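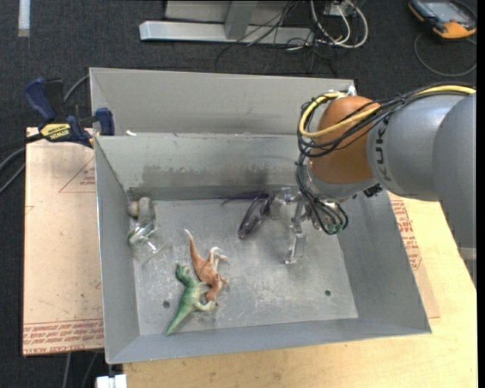

Returns from the Plalar play area are sorted twice before they go back out, and the second sort is the one that changes in the new year. Small mixed items are tipped into a metal bin with sloping sides and taken out one at a time. The bin was chosen for its walls. Anything rounded tends to end up on the floor of the bin, where it can be reached, and long thin parts settle along the base of a wall. Plastic figures such as the reddish-brown and green dinosaurs are the easy case: they are rigid, light, and large enough to pick up by the body even when two are lying against each other. Clear, shiny plastic is slower to identify against gray metal and should be checked under the desk lamp before it is assigned a category.

Category codes

The four category codes stay the same: F (figures and animals), W (wearables, including glasses and masks), P (parts of sets) and X (unidentified). Code X was overused in the last period. Of 2052 items logged since June, 123 were entered as X, and Yvonne Staniforth was able to reassign 70 of those from the catalog alone. Please look an item up before using X. If the catalog gives two possible matches, enter the first and put the second in the notes field.

Animals are entered by type and main color, for example "dinosaur, green." Species names are no longer required. They were inconsistent, and the search function does not handle alternate spellings. Existing records will be left as they are.

Washing

Rigid plastic goes through the wash tray with the lid closed. Items with a battery compartment are wiped by hand. Hollow figures must be checked for a seam hole and, if there is one, dried with the hole facing down overnight. Figures with thin tails or legs go in the upper tray, where nothing can rest on them. Shabani Mabula has relabeled both trays, and the old labels should be ignored if any are still attached.

Bins

Scuffs on a bin floor are cosmetic and do not need to be reported. Raised edges and burrs do. Dark smudges on the inner walls should be wiped off with the mild detergent from Mitov, never with the abrasive pads, which leave marks that hold dirt. Paper scraps and tape should be cleared from the rim at the end of each shift.

Corrections to the catalog go to Zuleica Quintana. Requests for spare trays go to Ngozi Wike, with the shelf number included.

Item updated 2019-12-13.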